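Where Does Everything Live? A Kid's Guide to Cubby Shelves

Ask a grown-up where the tape is and you will hear one of two answers. The first is "in the drawer." The second is a long sigh, followed by a tour of the house. The difference between those two answers is called storage, and people have been working on it for thousands of years, mostly while looking for their shoes.

This explainer is about one kind of storage: the cubby shelf. It's a piece of furniture made mostly of nothing. You pay for some panels, and what you get is a set of square holes. The holes are the useful part.

To fill a shelf or empty one, you also need a way to move things. Hands work. Hands holding a basket work better, especially a basket with a handle and plenty of little gaps in the sides, so you can check what's in there without tipping it onto the floor.

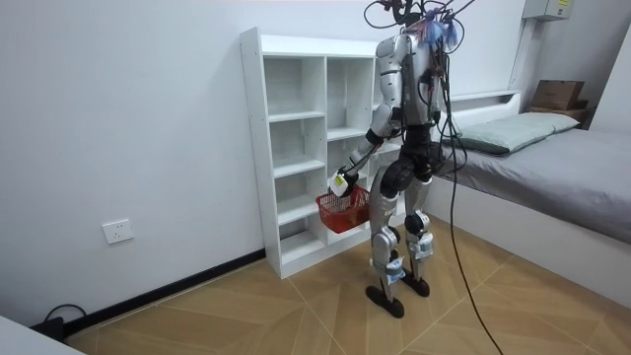

What is a cubby?

A cubby is a box that is missing its front. It has a floor, two walls and a roof, and the roof is also the floor of the cubby upstairs. The walls do double duty too. If you built 6 separate boxes and stacked them, you would have two layers of wood wherever they touched. Sharing walls saves wood, and it stops your top box from sliding off onto the cat.

The panels standing up are called dividers. The flat ones are called shelves, or shelf boards if you want to sound like you own a drill.

Kalliopi Stergiou builds shelves at a small workshop called Clinard, and she has a test for a good cubby. Put your elbow on the front edge and reach in. If you can touch the back, you will use the whole cubby. If you can't, something will move in back there and stay until you leave for college.

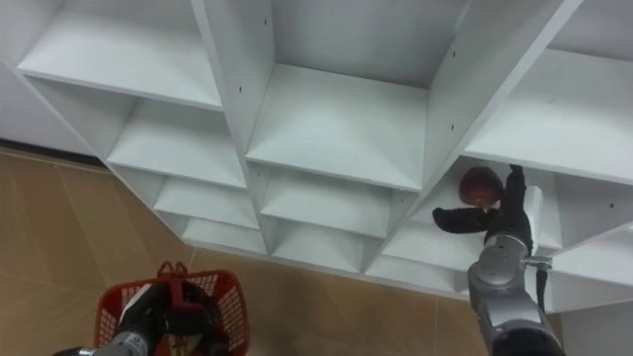
Shelf makers have to guess what you own, and they have never met you. You might have tall books, short books or a plaster volcano from February. So a lot of shelves come with choices built in. Look closely at the upright panels and you'll find tiny holes. A peg can go into a hole like that, and a board can sit on the pegs. Move the pegs up and the board goes up with them. Do this with a grown-up, and take the volcano off first.

What goes where?

Shelf people have rules, and these are the ones worth knowing.

Heavy things go low. A shelf with all its weight at the top is easier to tip over. Tall shelves should be fastened to the wall as well, and they are never ladders, no matter how much they look like ladders.

Things you use every day go between your knees and your nose. Things you use once a year can go up high with the dust.

Round things need extra thought. A book stays where you put it. An apple has its own plans. A pear is better behaved, being fat at one end and thin at the other, so when it rolls it tends to go in a curve.

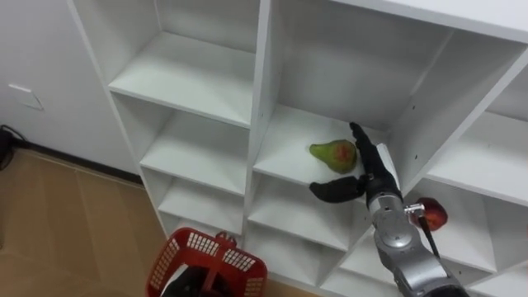
A pear on its side, with the red basket down below.

Try the 20-second test

Pick one messy shelf. Ask someone to name a thing that lives on it, then find that thing before they count to 20. Apostolos Karras, who is nine and has a large rock collection, took three tries to find his own flashlight. It was behind the rocks.

If you fail, take everything out and put it in a basket. A small basket is fine. You'll make more trips, but you can see what you're carrying, and the handle won't complain. 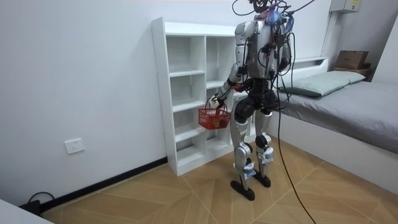
Then put things back one at a time, and give each of them a place. Things that get used together should live together: paper with pencils, batteries with the flashlight. Leave one cubby empty if you can. It will look like a waste for a day or so, and then somebody will come home with a pinecone.

Words to know

Cubby: a small open space for keeping things in.
Divider: an upright panel between two cubbies.
Peg: a short pin that holds up a shelf board.
Tidy: ask a grown-up. Opinions vary.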